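**Sim demos: how many before you train?**

**nidonex_nights:** I'm up to 40 teleop demos in the Drinbridge apartment sim and my wrist is toast. I want 70 before training.

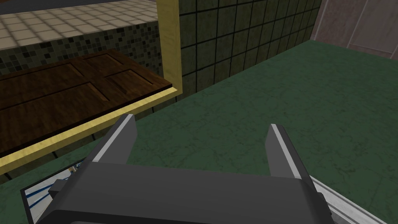 My gut says variety in the starts matters most, so I park the arm somewhere new every run.

**folten:** Disagree! With 40 I'd fix the start and vary the ball. Random starts just teach it to wander. 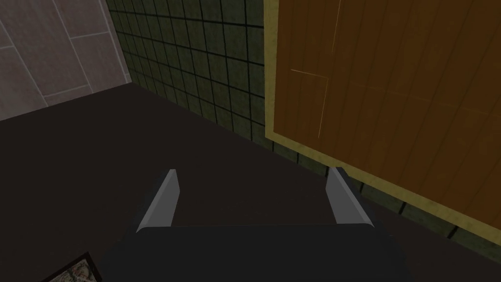 I tried it your way in April and threw out the whole batch — painful.

**nidonex_nights:** Hmm, mine wanders less. Different textures, maybe?

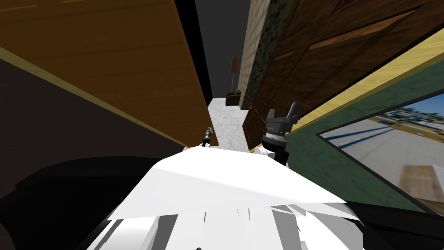
Do you keep the failed runs? I keep them in their own folder, 5 so far, and leave them out of training.

**kovács_fan:** Keep them in, labeled!
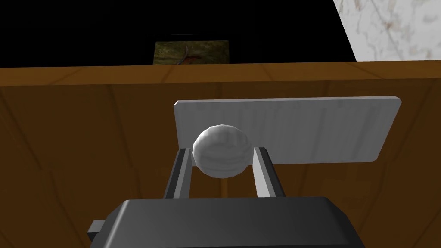 *Wrist view, ball between the fingers*

**folten:** Still say fix the start.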